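Section 4. Setting Up and Loading the Matach 1251 Storage Cabinet

This section covers placement, leveling, first fill, and loading of the Matach 1251 humidity-controlled cabinet for synthetic practice tissue. Read the whole section before connecting the cabinet to power. Electrical ratings and the warranty statement are given in Section 2.

4.1 Choosing a location

The cabinet is intended for indoor use in teaching laboratories, skills rooms, and supply rooms. Place it on a firm, level floor. Leave a clear space on both sides and behind the unit so that air can reach the rear vent, and make sure the door can open fully without striking a wall or another cabinet.

Do not install the cabinet next to a radiator, under a supply air diffuser, or in direct sun. Rooms with large temperature changes between day and night will cause the humidifier to run more often and will shorten the life of the wick.

CAUTION: The cabinet is heavy at the base. Two people are required to lift it. Do not lift by the door handle or by the water tray.

4.2 Leveling and first fill

1. Remove the shipping tape from the door, the shelves, and the water tray. Keep the tape guard from the rear vent if the cabinet may be moved again.

2. Turn the front feet until the bubble in the level on the top panel rests between the two lines. An unlevel cabinet will read the water tray incorrectly and may report a low level when the tray is full.

3. Slide the water tray out until it stops. Lift the front edge slightly and pull it free.

4. Seat the wick in its bracket with the seam facing the rear.

5. Fill the tray with distilled water to the upper line. Tap water leaves scale on the wick and is not recommended, even for short periods.

6. Return the tray and push until it clicks. Wipe up any water on the cabinet floor.

7. Connect the power cord to a grounded outlet and press the power switch. The display shows the current humidity, followed by the set value.

8. Set the humidity to 50 percent with the arrow keys and press Enter. Close the door and leave the cabinet empty for 8 hours before loading.

NOTE: Opening the door during the first run restarts the stabilizing period. The clock symbol on the display goes out when the period is complete.

4.3 Sorting materials before loading

Practice pads should be sorted by base material and by condition. Silicone pads, gel pads, and foam-backed pads age at different rates, and some gel pads will stain silicone if the two are left in contact. The label supplied by the pad manufacturer takes priority over the general guidance in this manual wherever the two differ.

Unopened pads may be stored in their original wrap. Opened pads must be cleaned as described in 4.5 and placed in a lidded tray. Pads that have been cut belong on a separate shelf from uncut ones, so that instructors do not have to open every tray to find a fresh surface. A cut pad may be kept for further closure practice for as long as its edges still meet under light finger pressure.

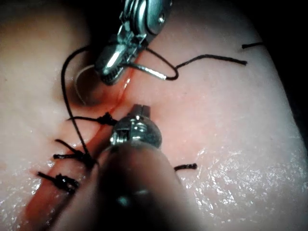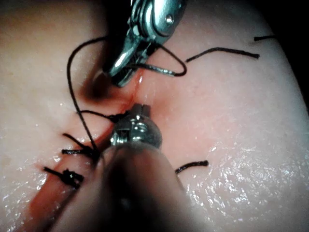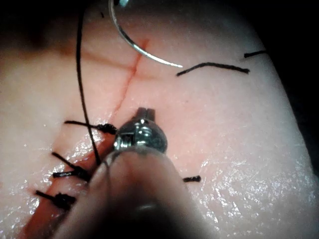
4.4 Loading the shelves

1. Confirm that the displayed humidity matches the set value.

2. Place the heaviest trays on the lowest shelf. Do not exceed the load printed on the shelf edge.

3. Lay pads flat, in a single layer. Stacked pads take on the shape of whatever is above them and may stick together.

4. Leave a gap between each tray and the side walls. The air channels run along both walls, and a blocked channel produces dry spots near the top of the cabinet.

5. Complete a Sidex shelf card for each tray. Enter the pad type, the month of opening (for example, October), and the condition. Slide the card into the holder on the shelf front.

6. Close the door until the magnetic seal pulls in. If the seal does not hold, check for a tray projecting past the shelf edge.

CAUTION: Do not store needles, blades, or other sharps in the cabinet. Inspect each pad for fragments before loading. Dispose of sharps in accordance with the procedures of your institution.

CAUTION: Do not store food, biological tissue, or medicines in the cabinet. It is not a refrigerator and has no means of controlling the growth of organisms.

4.5 Cleaning pads before storage

Rinse opened pads under cool running water and remove loose thread with blunt forceps. Water-based coloring agents can usually be washed out with mild soap. Oil-based agents can not, and pads marked with them should be kept in a tray of their own. Blot with a lint-free cloth – do not wring or twist the pad – and let the surface air dry unless the manufacturer requires it to be stored damp.

Alcohol and solvent wipes dull the surface of most synthetic materials and should be avoided.

4.6 Routine checks

Check the water level weekly and refill before it reaches the lower line. Replace the wick when it becomes stiff or brown. Replacement wicks are supplied by Caldeira and by Trenent; both fit the 1251 bracket without an adapter.

If the display shows a steady LO after refilling, return to step 2 of 4.2 and check the level of the cabinet. If the message remains, see Section 6, Display Messages.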